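Tralance 家具与室内馆 > 馆藏 > 图集 > 面板与接缝

面板与接缝

图集说明

本馆收藏与研究日常室内陈设,范围包括柜类、桌案、工作台、隔断、固定式储物家具及其零部件。现有登记藏品3,185件,其中1,839件已完成基础著录,可在阅览室检索终端查询。本图集属于“细部”系列,主题为平面面板及其相邻部位的接缝,内容涉及柜门、侧板、台面、抽屉面、踢脚板与墙面衬板。

面板在家具研究中长期处于次要位置。既有著录多以整件家具为单位,记录外形、尺寸、年代与来源,对面板的表面状态、拼合方式和缝隙宽度往往只有一句话的交代。馆内近年整理 Adamczyk 工坊移交的成套柜体时发现,同一套家具在拆装、搬运和重新组装之后,外形尺寸几乎没有差别,接缝处的变化却相当明显。为此,馆方将面板与接缝单独列为一个条目,逐步补充文字与图像。

图集按部位编排。各条先列名称,再作简要说明。说明文字由藏品部撰写,供读者查阅、教学引用和家具维护参考。条目之间的详略不尽一致,已有较多记录的部位写得较细,资料尚少的部位仅作简述,留待日后增补。

一、柜门

平板门

平板门指正面不做线脚、不嵌芯板、外观为一个完整平面的柜门。馆藏 Stidberg 柜组的全部立柜均采用平板门,门面与侧板外缘齐平,关闭后正面只见纵横的缝线。这一做法对铰链的安装精度要求较高,门扇稍有下垂,上缝与下缝的宽窄便会失去一致。

著录平板门时,应记录开启方向、铰链数目与位置、门缘处理方式,以及门扇闭合后四周缝隙是否均匀。对已经调整过铰链的门扇,应同时注明调整之前的状态;如无从得知,则写“原状不详”,不作推测。

框嵌门

框嵌门由边框与芯板构成,芯板通常不与边框胶合,留有伸缩余地。冬季供暖期间芯板收缩,边框内侧可能露出一道未经涂饰的浅色边,属正常现象,不列为损伤。馆内巡检表中设有“露白”一栏,即为此而设。入夏之后露白一般会自行消退,两次巡检的结果应对照阅读。

成对柜门

成对柜门的中缝是整件柜体最易引人注意的部位。中缝有对接、企口与加盖条三种常见形式。对接者两扇门平齐相对,缝隙完全暴露;企口者一扇略压另一扇,开启须依次进行;加盖条者以一根窄条遮住缝口,窄条多固定在后开的一扇上。

Valtura 系列的双门柜早期用盖条,后期改为对接。馆藏中两种形式均有保存,盖条缺失的几件在背面仍可见固定孔。这些孔位已按原样保留,修复时未作填补。

二、侧板与背板

侧板

侧板承担柜体的竖向荷载,也是搬运时最常受力的部位。并排摆放的柜子,侧板大多数时候不可见,表面处理因而常较门面简略。有的柜子仅在预定外露的一侧施以完整涂饰,另一侧只作封底。由此可以判断一件柜子原先在成套家具中的位置:左端柜外露左侧,右端柜外露右侧,中间各柜两侧均不外露。

藏品部在复原 Stidberg 柜组的排列次序时,主要依据即为侧板的涂饰差别,辅以底部的铅笔编号。编号有两处重复,推测为不同批次制作时沿用了同一套记号。

背板

背板分固定与可拆两类。可拆背板便于检修墙内管线,多见于厨房与实验室的固定家具。固定背板对维持柜体方正十分重要,背板一旦松脱,柜体受侧向力时容易变形,正面各缝随之歪斜。凡正面缝隙呈上宽下窄或上窄下宽者,应先检查背板,再调整铰链。

背板著录时常被省略。馆方现要求凡能移动的柜体一律登记背板,内容包括固定方式、有无后补、有无标签或字迹。已嵌入墙体、无法移动的柜体,登记为“背板未见”。

三、台面

整幅台面

整幅台面指在一个工作区之内不设接缝的台面。其优点在于便于清洁,缺点在于搬运与更换困难。馆内教学厨房保留了一段整幅台面,供课程使用。使用者应将热锅置于隔热垫上,切配一律使用砧板,不得在台面直接下刀。

拼接台面

台面长度超过板料长度时须作拼接。拼接位置的选择颇有讲究:应避开水槽与炉灶,尽量落在下方柜体的侧板之上,使接缝两侧得到共同支承。悬空的接缝受压之后容易出现高低差,手掌横向抚过即可察觉。

转角处的拼接有直拼与斜拼两种。直拼为一段台面顶在另一段的侧面,接缝与其中一段的边缘平行;斜拼为两段各切斜角后相对,接缝自内角通向外角。斜拼外观较为整齐,对切割角度的要求也更严,角度稍有偏差,缝隙就会一端宽一端窄。馆方建议在著录中分别测量接缝两端与中点的宽度。

台面与墙面的交界

台面后缘与墙面之间通常以后挡条或填缝料过渡。墙面极少完全平直,后挡条的作用之一便是遮掩由此产生的不等宽缝隙。填缝料属消耗性材料,会随时间变硬、变色或脱开,需要定期更换。更换时应将旧料全部清除,在旧料上直接加填的做法不予采用。

四、抽屉面

单面抽屉

抽屉面与抽屉箱体合为一体者称单面抽屉,多见于较早的书桌和文件柜。面板磨损后难以单独更换,维修通常在原板上进行。

附面抽屉

抽屉箱体完成后,另附一块面板于其前,称附面抽屉。附面可以微调位置,便于使上下各缝保持一致。馆藏 Valtura 文件柜的抽屉均为附面,面板背后的固定孔略大于螺钉直径,即为调整所留。

调整附面时,自最下一层开始,以下层面板的上缘为基准,逐层向上。常用的做法是在两层之间垫入厚度一致的薄片,固定之后再行抽出。薄片应选用较软的材料,避免在涂饰面上留下压痕。

抽屉之间的横缝

一组抽屉由上至下排列,横缝构成柜面上最有规律的线条。当其中一条横缝宽于其余各条时,原因一般有以下几种:滑轨固定位置移动;抽屉内物品过重,前端下垂;附面螺钉松动。前两种情况须取出抽屉检查,后一种在原位即可处理。

阅览室的图纸柜为公众使用设施,抽屉较宽,两端受力不易均衡。读者开启时请双手握住两侧拉手,平稳拉出。取放大幅图纸须由工作人员协助。

五、踢脚板、盖板与衬板

踢脚板

踢脚板位于柜体底部,内收于门面之后,遮挡支脚与柜底空间。其下缘紧邻地面,是最先受潮、受撞的部位。湿拖地面时水分容易自下缘渗入,造成局部鼓起。馆内清洁规程规定,踢脚板前的一条地面只用拧干的拖布擦拭,不得留有积水。

可拆踢脚板以卡扣固定于支脚。卡扣老化后夹持力减弱,踢脚板会向前倾出,与门面下缘之间的阴影随之变窄。巡检时可由此初步判断卡扣是否需要更换。

盖板

盖板用于封闭柜体顶部或设备后方的空隙。盖板往往在安装现场裁切,边缘处理不如工厂制作的部件规整。著录时应区分原配与现场补配,两者在边缘形态上大多能够辨认。

墙面衬板

衬板直接安装在墙面,用于保护墙体或衬托前方的家具。大面积衬板须分块安装,块与块之间留缝。留缝的宽度在安装之前确定,并在整面墙上保持一致。Stidberg 展厅的衬板统一采用4毫米留缝,门洞两侧亦按此执行。

六、缝隙的类别

藏品部在著录中将缝隙分为以下几类,供各条统一使用。

伸缩缝:为材料胀缩预留的间隙。宽度随季节变化,应注明测量月份。

活动缝:门扇、抽屉等活动部件周围的间隙。宽度须保证部件开合时互不摩擦。

拼合缝:两块固定板材相接之处的间隙。理想状态下紧密无隙,实际多有细微可见的线条。

装饰缝:出于外观需要而有意做出的凹槽,背后的板材可能是连续的,也可能并不连续。

调整缝:为弥补墙面、地面或柜体误差而设,多位于家具与建筑交接处,两端宽度可以不等。

以上类别依功能划分,仅凭正面外观有时难以确定。一道均匀的深色直线,可能是活动缝,也可能是拼合缝或装饰缝。在未能开启部件或查看背面的情况下,著录应写“缝,类别未定”,并记录其走向、直度与宽窄变化。类别栏宁可空缺,不得依据同类家具的通常做法代为填写。

七、哑光表面

哑光面板反光较弱,适合用于光线复杂的室内,也便于观察板面的整体平整程度。高光面板上的轻微起伏会使倒影扭曲,很容易辨别;哑光面板没有清晰的倒影,须借助侧光或直尺检查。

中性灰是哑光面板中较常见的颜色,也是较难描述的颜色。同一块板在不同位置可能显得偏暖或偏冷,这既与表面本身有关,也受到灯光、邻近墙面乃至地面颜色的影响。著录中描述灰色时,先以“浅灰”“中灰”“深灰”定其明度,再注明所见偏色,不使用产品目录中的商业色名。

灰色哑光面板的相邻部位,色差一般不大,两板之间的分界主要依靠缝线辨认。缝内光线难以进入,因此显得比板面深得多;缝口两侧的板缘则可能略为明亮,形成极细的浅色边。直线缝的观察重点为全长是否平直,有无中断,两端粗细是否相当。板面上的零星深色痕迹也应一并记录,写明所在板块与大致位置。

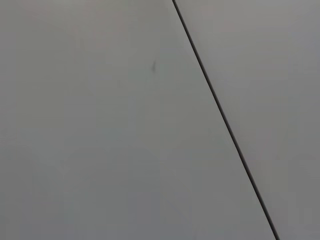
痕迹的性质须经清洁试验方能确定。附着在表面的污迹,用微湿的软布轻拭后通常会减淡;进入涂层的污迹、划痕和压痕则不会改变。清洁试验应选择不显眼的部位先行,使用清水,不加清洁剂。清水无效时,由藏品部决定是否采取进一步措施,使用部门不得自行处理。

哑光表面忌用研磨性清洁用品。反复用力擦拭会使局部变得光亮,此种变化无法恢复,其显眼程度往往超过原来的污迹。含蜡的护理产品也不适用,蜡质残留会造成光泽不均,并在缝口处积存。

八、接缝的清洁

缝隙容易积聚灰尘。灰尘吸收空气中的水分和油脂之后逐渐结块,使缝线颜色加深,外观变宽,严重时还会妨碍柜门与抽屉的开合。馆内固定家具的接缝清洁安排在每周四闭馆之后进行,藏品类家具由藏品部另行安排。

清洁接缝按下列次序进行:

先以软毛刷沿缝的方向刷出浮尘,同时用吸尘器的小吸头在旁收集。吸头不得接触板面。

再以干净的细棉布包裹薄竹片,自上而下通过缝隙。竹片不得强行插入,遇有阻力即应停止。

缝口两侧的板缘最后擦拭。擦拭方向与接缝平行,避免布料纤维挂在板缘上。

凡发现板缘翘起、涂层剥落或缝内有硬物,应停止清洁并填写报告单。剥落的碎片无论大小,均应收入小袋,注明部位后随报告单一并提交。

不得向缝内喷洒任何液体。需要使用微湿布时,应先将布在别处润湿、拧干,再行擦拭。

九、测量与记录

测量缝宽使用塞尺或带刻度的放大镜。塞尺适用于活动缝,测量时轻轻推入,以刚好接触两侧为准。涂饰层脆弱的部位不得使用塞尺,改用放大镜读数。

每道接缝至少在两端和中点各测一次,读数按自上而下或自左而右的次序填写。斜向接缝以较高一端为起点。测量结果保留至半毫米,不作平均。三处读数本身已能反映接缝的走势,平均之后这一信息便不复存在。

拍摄细部图像时,如条件允许,应另附一幅能够显示部件所在位置的全景图像。单独的细部图像适合研究表面与缝线,却难以据以判断方位、尺度和部件名称。旧有图像缺少全景者,著录时只写图像中能够确认的内容,部件名称留空,待实物核对之后补入。

记录中的“左”“右”,凡能确认家具正面者,以观者面对家具时的左右为准。不能确认者,以图像的左右为准,并在备注栏注明。

十、查阅与使用

阅览室位于 Adamczyk 楼,读者可凭借阅证查阅本图集的文字档案、测量表和附图。每次调阅以7份为限,归还后可继续申请。尚未完成著录的藏品暂不提供实物查看,读者可先提交书面申请,由藏品部视整理进度答复。

教学单位如需在课程中使用本图集,请注明“Tralance 家具与室内馆,面板与接缝图集”,并保留各条编号。文字可摘录,不得改动测量数据。商业出版和产品宣传用途须另行申请。

阅览室提供直尺、放大镜与软质垫板。读者自带的金属量具须经工作人员检查后方可使用,塞尺仅限工作人员操作。查看实物时请取下戒指、手表及其他可能触及表面的饰物,衣袖过长者应予挽起。

本图集接受勘误。读者如发现名称、部位或缝隙类别有误,可填写阅览室门口的勘误单,写明条目名称和所据资料。勘误经核对采纳后,于下一次更新时并入正文,原有文字存入档案备查。下一次更新安排在九月,届时将增补桌案类抽拉板和隔断门两个部位。

相关条目

细部系列:拉手与锁具
细部系列:支脚与地面垫块
细部系列:铰链
Stidberg 柜组排列次序说明
Valtura 文件柜维护记录
固定家具日常清洁规程
返回图集目录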